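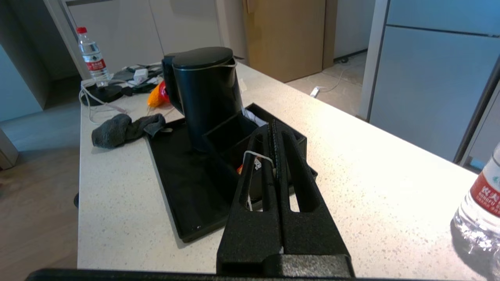
Someone on the list asked, after the first leg:

> Can anybody tell me where we stand after the 2-2? My neighbor says Warnano only need a scoreless draw to go through, and the man at the turnstile told me the same thing. I thought they got rid of away goals. Also, does a yellow card from the league carry over into the Szalai Cup or not? I have been going to Stunel games for years and I still can't keep this straight. And is the club running a bus or do we drive?

Soccer > Regional clubs > Stunel supporters list > March > Re: second leg questions
6 min read

Replying to the whole list, since I have had the same questions by private mail and it's easier to do it once.

Your neighbor is going by the old rules. Away goals were dropped from the Szalai Cup before this season started. It's in the competition handbook, in the section on two-legged rounds, and it was in the notes the club put out with the draw. The score is level and that is all it is. If it finishes level over there, we play extra time, and if it's still level after that it goes to penalties. A scoreless draw does nothing for Warnano except give them another half hour on their own field.

I think the confusion comes from the league site. The tie is still listed there with a note under it that says "away goals apply where necessary." That note is left over from last season. I wrote to them to have it fixed and got an automatic reply.

Cards

League cards stay in the league and cup cards stay in the cup. So the booking our left back picked up at Trotby does not count for the second leg. The one he got in the first leg does. He is one caution short of a ban in the cup, and if he gets it he misses the first leg of the semifinal, assuming there is one.

A straight red is different. A red card in any competition is served in the next game the club plays, whatever that is. That is why our backup keeper sat out the opening round last fall after being sent off in a league game. A lot of people remember that case and assume it works the same for yellows. It doesn't.
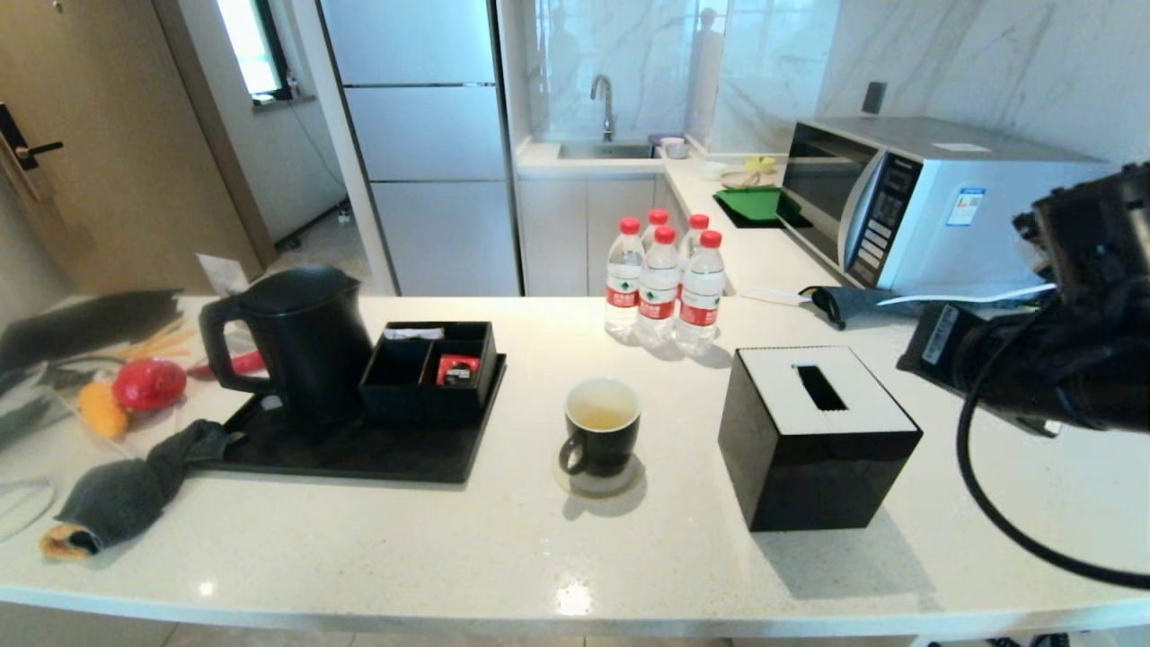 One more thing on cards, and then I'll leave it. If a player gets two yellows in the same cup game and goes off, that counts as a sending off and he misses the next cup game only. I asked the league office about this by phone because the handbook is worded badly. The person who answered had to go and check, but came back with a clear answer, so I am treating it as settled. If anyone has it in writing, please forward it.

The first leg

I don't agree with the posts saying we threw it away. We were level with a team that has been sitting above us since October, and we came from behind to get there. The first goal was a bad one to give up. It was a throw-in, everyone was watching the ball, and their number nine walked in behind. The second one I don't blame anybody for. The ball took a deflection and the keeper was already going the other way.

What did bother me was the last part of the game. We had the wind and we stopped going wide. Every ball went straight down the middle to a center back who was winning all of them. The subs came on late and they were both straight swaps, a striker for a striker and a midfielder for a midfielder. I would have liked to see a winger come on and stay on the touchline.

The good part was the press in the first half. It worked because the midfield came up with it. Against Trotby in the league the front players went and the midfield stayed home, and Trotby just passed through the gap all afternoon. If we press like we did in the first leg, Warnano will have to go long, and they don't like it. Their goalkeeper's kicking is poor. He put 3 straight out of play on our side of the field before halftime.

I expect them to change shape for the second leg. At home they usually play with an extra man in midfield and leave one striker up by himself. That should give our fullbacks more room than they had here. It also means more shots from distance, and their field is narrow, so second balls will matter a lot. I would start the older of our holding midfielders, even if he can't go the full game. He reads those situations better than anyone else we have.

Set pieces are my other worry. We are still marking zonally on corners, and I don't mind that as a system, but the near post keeps being left open. It happened at Trotby and it happened again in the first leg, when they hit the side netting from there. Somebody has to stand on that spot and head the ball away.

Tickets

The away allocation is around 200, all standing, behind the goal at the far end. Season ticket holders get the first chance at them and whatever is left goes to everybody else. Please buy ahead at the club shop. Warnano have said they will not be selling to away fans at the gate, and last time they stuck to it. People were turned back, including a family that had driven up without checking.

If you bought through this list last time, you still need to buy again. Nothing rolls over. If you end up with a spare ticket, post it here at face value. I will take down anything priced above that.

Bring the ticket on paper if you can. The scanner at the away entrance was slow with phones on our last visit, and the line went back past the parking lot.
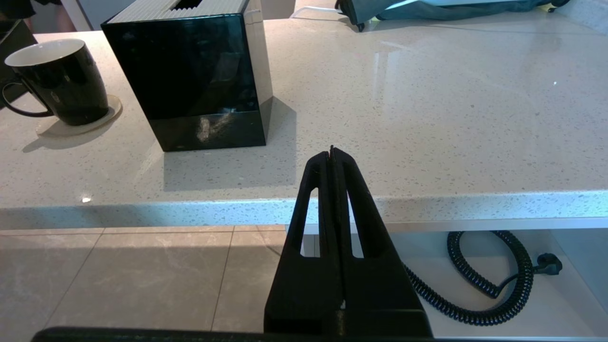
Getting there

The club is running 2 buses. They leave from the lot behind the main stand, and they come back straight after the game. If it goes to extra time they wait, so don't worry about that. Sign up at the shop when you get your ticket. You can't pay the driver.

If you drive, do not use the road through Trotby. They are replacing the bridge there and the detour signs send you in a loop. Take the highway and come into Warnano from the south. It's longer on the map but you will get there sooner. Parking at the ground is for home fans and officials. The lot by the train station is open to anybody and is an easy walk - go under the tracks and keep left.

There is a train, but I wouldn't count on it for the trip home. Kickoff is 7:30 pm and the last one back leaves before an extra-time finish would be over. If you came by train and need a ride home, post here ahead of time and someone will probably have a seat.

Dress for cold. That end has no roof and the wind comes straight across. The food stand on our side was closed last time, so eat before you go in. Flags are fine. Flag poles are not, and neither are drums, unless you have cleared it with Warnano in advance. I don't know if our drummers have asked. If they are reading this, please ask.

A note about the list

Please trim your replies. The last thread on the goalkeeper had the same long message quoted under every answer, and people who get the daily digest have to scroll through all of it. Quote the part you are answering and cut the rest. Also, change the subject line if you change the subject. The discussion of next season's away shirt is currently sitting under "lost glove, main stand."

I will send the team news when the club puts it out, which is usually the afternoon of the game. The right winger trained on his own again this week, so I would not expect him to start. The captain is fine. The knock he took at the end of the first leg was on the shin and he has been in full training since.

If I have any of the rules wrong, correct me on the list so everybody sees it.

Stunel supporters list, moderator

Recent threads
Re: second leg questions
Bus sign-up, Warnano away
Trotby away, report and ratings
Lost glove, main stand
Szalai Cup semifinal draw, possible opponents
Re: Re: zonal marking again
Reserve team schedule change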